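The Keeper of Cell 5

By the terms of her appointment at the Urkham works, Úna Ó Néill was required to inspect Cell 5 each morning before the line was released. The cell had been supplied by Rätsep and had completed 3800 hours of service. Its maintenance book was kept in ink.

In February an entry appeared in a hand she did not know. It read: "Left finger closes late. Kindly attend."

She isolated the supply, hung her tag upon the switch and examined the finger. The pad was sound. The screw behind it had backed out by half a turn. She cleaned the thread, tightened the screw and ran 100 closing cycles at low speed, standing outside the guard as the regulations prescribed. She recorded the work and signed for it.

The next morning a second entry stood beneath her own. It read: "Satisfactory. The fruit may be resumed."

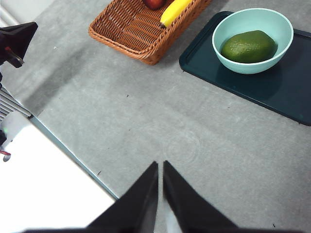 Must the fingers be set to zero again after a pad screw is tightened?

The zero is to be set again whenever a screw behind the pad has been moved, and the new value entered in the book.

Úna Ó Néill read that rule twice, set the zero and wrote down the value. After some thought she added, "With thanks," and left the pen in the book.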